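Forum > Buying and Selling a Business > Due Diligence

Thread: Seller wants to keep 13 percent and stay on the lease. Walk away?

basbridge_kerstin
Long post, sorry in advance. I've been looking at a small packaging and kitting business for a few months now (they put together craft kits and party favor bags for other companies, nothing glamorous) and we finally got to the letter of intent stage in June. Asking price was fair, the books looked okay, my lender was happy. Then the seller comes back and says he wants to hold on to 13 percent and stay on as co-tenant on the building lease "so everybody stays friendly." This was never in the listing and the broker acts like it's totally normal!

Am I crazy for wanting to walk? I've already spent a good chunk on the accountant and I hate the idea of starting over.

Here's a picture.

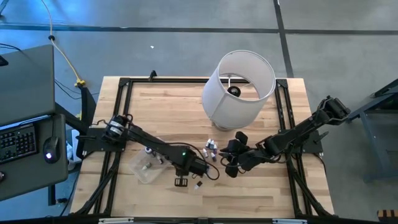

Butcher-block top with the black frame and both arms

Skondimine
The retained stake doesn't bother me. The lease does. Why does he want to be on a lease for a business he's leaving? Ask him straight out and see what his face does.

chaklun_siu
Disagree with Skondimine, the stake would bother me plenty. I bought a print shop with the old owner keeping a small piece and he thought it gave him a vote on everything down to the coffee. We had no operating agreement worth the name. It took 74 emails and a lawyer to buy him out, and I paid more for that little slice than it was worth on day one.

If you do it, get a buyout price written in now. Formula, date, done.

wendt_othmane
Broker here (not yours, different state). Sellers keeping a piece is pretty common and it can be a good sign, it means he thinks the thing will keep making money. I wouldn't treat it as a red flag by itself. But Chak-lun is right about the agreement, and you need to ask your lender before you do anything else. Some loans get a lot more complicated when the old owner stays in, personal guarantees and so on.

chaklun_siu
With respect Othmane, you get paid when it closes.

wendt_othmane
Sure I do, and I also get phone calls for two years when it closes badly. I'm telling her to slow down and call the bank, I don't see how that's me pushing the deal.

basbridge_kerstin
Okay okay, both useful! I called the lender this afternoon and she basically said what Othmane said, the stake is workable but they'd want to look at the whole package again, which means more weeks. She did not like the lease thing at all.

Also to answer Skondimine, I asked him. He said he has "stuff in the back" and might want to use part of the space. How much space? He wouldn't say. The unit is 3000 square feet and I need pretty much all of it for shelving.

Skondimine
There it is. He wants cheap storage – or he's starting something new next door to you with your customer list in his head. What does the non-compete say?

basbridge_kerstin
Two years, same county. It doesn't mention kitting by name, it just says "similar business."

lihua_c
Get that rewritten. "Similar" is a word people argue about for a living. My sister-in-law sold a catering company and the buyer ended up fighting her over whether a lunch cart counted.

On the lease, why not offer him a plain storage agreement? Month to month, marked-off area, he pays you rent, either side can end it with notice. If he only has stuff to store, he'll say yes. If he says no, you've learned something for free.

basbridge_kerstin
Li-hua, I love this. Typing it up tonight.

One more from the same bench while I'm at it. 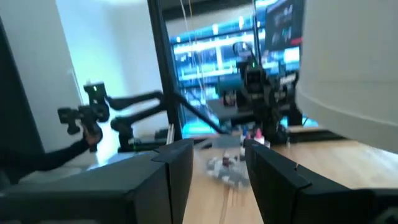 Close-up over the tabletop, small pieces a bit blurry

whpeng
Jumping in with a different worry. How many customers make up the sales? With kitting it's usually one big account and a bunch of crumbs. I looked at one called Tovadell years back where the invoices list had 237 names on it and it looked wonderful, until I sorted by dollars and the top one was more than half. The owner played golf with him. I passed.

basbridge_kerstin
Ugh. Top customer is around a third. I knew that going in, but I hadn't thought about whose friend they are.

chaklun_siu
Ask to meet them before closing. If he stalls, walk.

wendt_othmane
Not before closing, or at least not until every contingency is signed off. You don't want a customer getting nervous over a sale that might not happen. Put it in the agreement as a late step.

whpeng
I'm with Chak-lun on wanting the meeting and with Othmane on when. A third is a lot to take on faith.

basbridge_kerstin
Update: he turned down the storage agreement. Says he'd be "more comfortable" with his name on the lease. He'll budge on the stake though, he offered to drop it completely if I add to the price. So now I think the lease was what he wanted the whole time?

Skondimine
Yep. Call the landlord and ask when it renews and whether there's an option to buy the building. I'd bet that's in there somewhere.

lihua_c
Oh, good thought. Kerstin, do you have a full copy of the lease, with all the amendments? Don't rely on the summary from the broker.

basbridge_kerstin
I have the summary from the broker. Calling the landlord in the morning, will post what I find out.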